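The Pad That Let Go

By Tahira Ansari
12/12/21

When I first called Cordero to ask what had gone wrong with the phone case job, the fellow who picked up laughed for a good long while before he said anything, and then he told me I had better come out and bring a sandwich. I did both, and I'm glad of it, because the story took most of an afternoon to tell.

The trouble began in September, in the first full week of recording. Cordero had been asked by Onesis, who pack and ship phone accessories, to teach an arm to pick up a case, turn it over and set it in a tray. The teaching is done by people, with a gripper in each hand, going through the same little motions over and over — 805 recordings by the end of that week, if you please — and the arm, which they call Ranier, learns from what the grippers saw and felt.

On the bench at Cordero everything looked lovely. Then Ranier went over to the Onesis floor and began dropping things. The clear cases went fine, and so did the stiff ones. The soft silicone ones would come up a little way, slide, and land on their corners. One shot sideways and caught a packer on the wrist, which hurt nothing but her opinion of the machine, and the shift lead very sensibly hit the stop button and left it off until someone could explain.

It was the explaining that took so long! The software people went through their side first and found nothing. The motor was checked, and the closing force was turned up from 50 to 70 on their scale, which only made the slipping more sudden. At last a technician, eating her lunch with a gripper in her lap, ran a thumb along the finger and felt the padding shift.

The glue had been giving way, a bit at a time. The people doing the teaching had felt it without knowing they felt it, and had begun tilting their wrists to make up the difference, the way you learn to lift a door with a bad hinge. Ranier picked up that tilt along with everything else, and on fresh, grippy pads the tilt was exactly wrong.

They threw out 600 of the recordings and started again. There is a new habit now of pulling at the pads before each session, and a drawer of spares from Plinum that gets emptied faster than anyone likes. I asked whether a worn pad still slips past them, and was told yes, now and then, and would I care to try a pair myself. My hands were tired in no time.
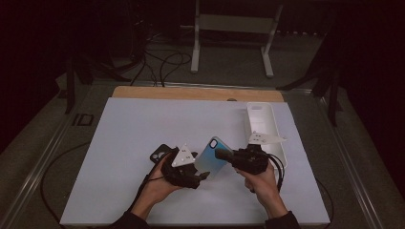
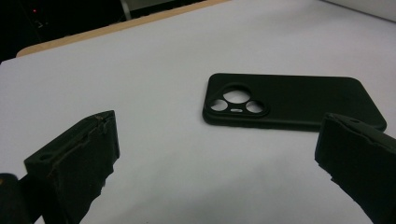 Phone case work with the hand-held grippers at Cordero.

Related stories
The Stop Button and Who Gets to Press It
A Morning on the Packing Floor
What the Night Shift Fixes

Contact us | Copyright 2021 | Back to top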